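Oiling a bamboo benchtop – what are people using?

Home & Garden > Kitchens and Laundries > Benchtops
12 replies

saltbush_sal
We moved into a place in Trurnier last August and inherited a bamboo benchtop that had clearly been neglected for years. Grey around the sink, a bit furry where the dish rack used to sit, and one lovely black ring from somebody's cast iron pan. I've sanded the worst of it back with 120 then 240 and it's come up a treat, but now I'm stuck on what to put on it. The bloke at the hardware shop pushed Cistar hardwax oil pretty hard. Mum says plain mineral oil and don't be silly. We cook a lot and the kids do their homework on it, so it cops a flogging. What's everyone using?

grout_expectations
Hardwax, no question. I did ours with Cistar satin, two thin coats, and I mean thin. Wipe it on, wait 15 minutes, wipe it all off again as if you've changed your mind. If it's still tacky the next day you left too much on.

pelican_pete
Your mum's right. Mineral oil from the chemist, a few dollars a bottle, slap it on whenever it looks thirsty. I've been doing ours that way since we put it in and I've never had to sand a thing. With hardwax you can't just touch up a patch without it showing.

grout_expectations
You can, though. I've spot repaired mine twice near the stove and you'd have to get down on your knees with a torch to find it. Mineral oil never cures, Pete, so it ends up on your sleeves and on the kids' homework.

pelican_pete
Not if you buff it. But each to their own.

jam_jar_99
Can I put in a word for tung oil? Pure stuff, not the "tung oil finish" that's mostly varnish. I used Usmani, thinned half and half for the first coat and straight after that. It's slow – I left ours nearly a month before I trusted it with a wet glass – but the colour is beautiful, a sort of honey. Smells like a nut shop for a while. If anyone in the house has a nut allergy read up on it first.

saltbush_sal
A month! We've got one kitchen, I can't keep four people off it for a month. How long did the Cistar take, grout?

grout_expectations
Light use after a day and a half, no water sitting on it for a week. We ate a lot of toast.

benchwarmer
Hate to be the one to say it but before you spend money on oil, check the edges around the sink cutout. Bamboo isn't timber, it's strips of grass glued together, and once water gets in at the end grain the strips start to lift. Ours went that way. We got quoted 2,000 to replace the lot and ended up paying 1,744 after I pulled the old one out myself. The oil on top was fine right to the end, it was underneath that nobody had ever sealed.

saltbush_sal
Oh no. Off to stick my head in the cupboard.

saltbush_sal
Right, back. Raw underneath, a bit dark at the front corner but it feels solid when I poke it with a screwdriver. Should I seal that first?

benchwarmer
Yep. Let it dry right out, fan in the cupboard for a few days, then something properly waterproof on the cut edge. I used Jurance edge sealer, three coats with a cheap brush I chucked afterwards. New silicone around the sink as well while you're at it. All up I spent 245 on the new one's sealing and silicone and a decent gun, and I don't regret a cent.

pelican_pete
Agree with all of that. I'll even let you use hardwax on top.

kettle_and_co
Jumping in on the tail end, as I did ours over the weekend before last. We don't have a bamboo bench but we've got a big bamboo tabletop, same sort of thing, and I went with the hardwax after reading this. One tip – the seams drink more than the rest. I had to go back along a couple of them with a cotton bud after the first coat or they'd have stayed pale and dry looking. And don't use the matt if you like the colour of bamboo, it went chalky on my test piece. Satin is much nicer. I've kept hot pans off it so far and put a folded tea towel under anything that might drip. My other half reckons I'm being precious, and he's probably right, but he didn't do the sanding! As for the colour, it's quite a light one. 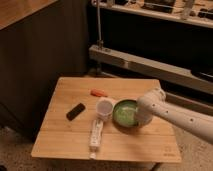 Bamboo top with the bowl and little white cup on it. Seams run left to right.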